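Puvia Rebrand — Project Meeting Minutes

Location: Polton office, second floor meeting room, with two joining by phone
Start: 9:30
Chair: Asanka Miah
Present: brand design, packaging, web, interiors, client side (marketing and store operations)
Apologies: print production

1. Minutes of the previous meeting

Approved with one correction. Item 4 should read "uncoated stock for the sleeve," not "coated stock." The file on the shared drive has been replaced.

2. Scope

The chair restated the scope for the benefit of the store operations lead, who is new to the project. Puvia sells coffee and cold drinks from counter-service stores. The work covers the wordmark, color system, cup and sleeve artwork, menu boards, website templates and a kit of parts for store interiors. Naming, recipes and uniforms are out of scope. Uniforms may be quoted separately if the client asks in writing before the end of April.

3. Wordmark

Brand design presented version 6. Changes since version 5: the counter of the "a" is opened, the tail of the "v" no longer drops below the baseline, and letter spacing is increased by 2 percent at small sizes only. The large and small cuts are now separate drawings and must be supplied as separate files.

Marketing asked whether the old leaf symbol could be kept on the loyalty card. Brand design advised against it, as the card will sit beside the new mark at the register. Marketing will take this back to the owners. No decision.

Version 6 was approved for all other uses.

4. Color

The dark green is unchanged. The secondary orange printed too red on the first sleeve proof and will be remixed as a spot color. The four-color build will be kept for newsprint and in-house office printing. Screen values are approved.

Contrast was checked for the menu boards. White on dark green passes at all sizes. Orange on white fails for body text and is restricted to headlines and price bands. Web asked that the same restriction be written into the site guidelines — agreed.

5. Menu boards

Store operations reported that prices change more often than the design assumed. Full-panel prints are too slow to replace. Packaging proposed a fixed header panel with magnetic strips below it, one strip per product line. The strip height has been set at 60 mm to match the rail already sold by the supplier, Roy.

Open points:
— strip typeface weight under store lighting
— storage of unused seasonal strips
— whether allergen marks go on the strip or on a separate card

Packaging will bring two full-size strips in each weight to the next meeting.

6. Sleeve and cup artwork

Artwork for the small and large cups is final. The medium cup has a steeper taper, so the wordmark arcs visibly when the same file is used. A corrected file is in progress. The sleeve seam moves to the back, opposite the wordmark, and the recycling text moves next to the seam.

Print production sent a written note: the Plerley press needs 15 working days from signed proof to delivery. The chair asked that this be added to the schedule as a fixed item.

7. Website

Templates for the home page, menu, store finder and careers page are built. The old site holds 329 product photographs, most of them shot on white. Web recommends retiring the full set and reshooting current items only. Marketing agreed in principle but wants the catering pictures kept until replacements exist.

Redirects from the old menu pages are not yet mapped. Web will supply a list.

8. Store interiors

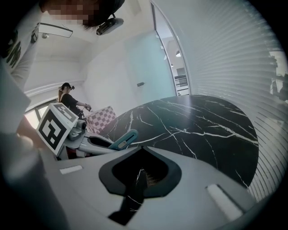
The interiors kit is divided into surfaces, lighting and signs, and only surfaces were discussed. The counter front and wall panel are settled. Table finish is still open between a pale matte top and a dark polished one. Black marble with thin white veins and a rounded edge is the reference for the second option, and brand design noted that the veining is fine enough to sit beside the wordmark on a printed table card without competing with it. Store operations raised two concerns — visible smears on a glossy surface, and weight where tables are moved daily. Interiors will price both finishes and one engineered alternative.

Lighting and signs are carried over to the next meeting.

9. Budget

Design fees are on plan. The sleeve reproof was not budgeted and will be charged to contingency. The magnetic rail costs more at installation than full-panel prints. Store operations will provide the yearly reprint cost so the two can be compared on the same basis.

10. Actions

Brand design — export version 6 in large and small cuts; issue remixed orange for proof
Packaging — sample strips; corrected medium cup file
Web — redirect list; color restriction in site guidelines
Interiors — prices for three table finishes
Marketing — owners' decision on leaf symbol; list of catering pictures to keep
Store operations — yearly menu reprint cost
Asanka Miah — revised schedule with press lead time

11. Any other business

Marketing asked for a one-page summary of the color rules for franchise inquiries. Brand design will draft it after the spot color is signed off.

Meeting closed at 11:10.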